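Hilo largo sobre lo que ha cambiado en el taller desde que Rurholm metió los robots, que me lo preguntáis mucho 🧵

Yo entré para empaquetar. 90 cajas por turno, la espalda hecha polvo y la radio a todo volumen. Eso ya lo hace la línea automática y no lo echo de menos, la verdad (la radio sí!!)

Ahora paso la jornada con una pinza en cada mano, enseñando a agarrar cosas. Coger, soltar, abrir, cerrar, y otra vez. Suena a chollo y a ratos lo es, pero a media mañana las muñecas se quejan muchísimo

En julio éramos 17 en empaquetado. Quedan 2. A casi todos nos pasaron a demostraciones, con el mismo sueldo y mejor horario, pero Wajid y Noreen prefirieron irse y las comidas son otra cosa sin ellos

Lo que peor llevo es el contador. Pedían más de 600 agarres por semana y acabas soñando con el numerito. Lo hablamos con la encargada y por lo menos ya no sale en la pantalla del pasillo

Mi mesa, las pinzas y el cacharrito color crema de turno:
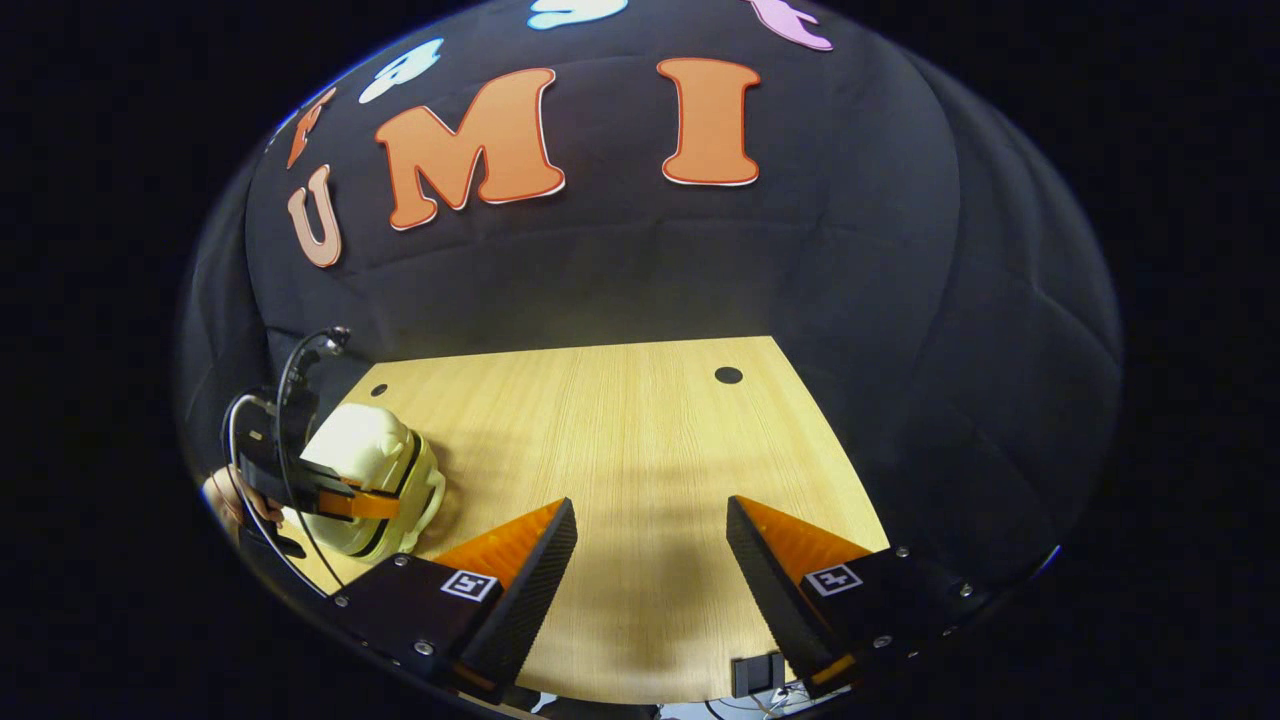
Shoaib Mohmand me contesta que muy bonito todo, pero que a ver qué hacemos cuando el robot ya haya aprendido y no necesite que le enseñe nadie

Pues Shoaib, esa misma pregunta la llevamos a la reunión del jueves. Queremos que la formación en mantenimiento quede por escrito y en horas de trabajo. Os cuento por aquí lo que digan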